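January 25, 2025
Posted by the Pledard Workers Council

Print this page | E-mail this page

The bargaining committee for technicians and warehouse staff at Pledard met with company representatives again this week. The following posts set out where matters stand. Members are asked to read to the end of the thread before contacting the office.

The current agreement covers employees at the Presier and Dufour sites. It expires in May. Until then all of its terms remain in force, including the grievance procedure, shift premiums and the rules on recall from layoff. No supervisor has the authority to suspend any part of it.

Four articles remain open: wages, scheduling, health coverage and the use of outside contractors. All other articles have been signed by both parties and will go forward to the membership as written.

On wages, the company has offered a raise of 3 percent in the first year and a lump sum in the second. The Council has rejected the lump sum. A one-time payment does not carry into the base rate, and it does not count toward overtime or retirement contributions.

On scheduling, the company proposes to post shifts one week in advance. The present agreement requires two. Members with children, second jobs or long commutes have told us in plain terms what the loss of that week would mean. The Council has not moved on this point and has informed the company that it does not intend to.

On health coverage, the company wishes to move all employees to a single plan administered by Zilport. We have asked for the full plan document, including the list of covered hospitals and the schedule of copayments. What we have received so far is a summary. The Council will not vote on a summary.

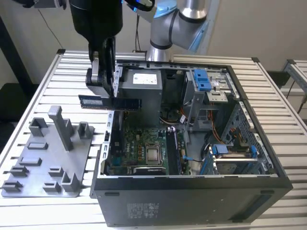 On contractors, the disagreement concerns repair work that members at Dufour have performed under every agreement to date. The company seeks the right to send this work out whenever it judges the volume to be too high. It has declined to define "too high" in writing.

The Council's counterproposal would allow outside contractors only after available overtime has been offered to members by seniority, and only for a period of 20 working days. Any extension would require the written consent of both parties. We consider this a reasonable answer to the company's stated concern.

Several members have asked about the letter mailed to their homes. That letter came from the company. It was not reviewed by the Council, and its account of the wage talks leaves out the change to the second year. Members are under no obligation to reply to it.

Members have the right to discuss wages and bargaining with one another during breaks and in nonwork areas. They may also wear the Council button, as they have under the present agreement. Any member who is told otherwise should write down the date, the time, the place and the words used, and give the note to a steward before the end of the shift if possible.

If you are called into a meeting that you believe may lead to discipline, ask for a steward before you answer questions. Make the request clearly and stay polite. Do not walk out of the meeting.

The petition on scheduling is still open at Presier. Stewards have asked for 100 percent participation on the night shift, where the proposed change would be felt most. Signatures should be in ink, with a printed name and job title beside each one. Employees in their probationary period may sign.

No strike vote has been called. The Council cannot call one without notice to the membership and a general meeting at which the question is debated. Statements to the contrary now going around the Presier break room are incorrect.

Employees of Zilport who have contacted us about their own conditions should note that the Council does not represent them and cannot bargain on their behalf. We can put them in touch with organizers who may be able to help.

The next session will cover contractors in the morning and health coverage after lunch. Members who wish to observe should give their names to a steward at their own site. Observers do not speak at the table and are asked not to record the session.

Please make sure that the office has your current mailing address and personal e-mail. Bargaining notices are not sent to company accounts. Corrections can be left with any steward or sent to the office in writing.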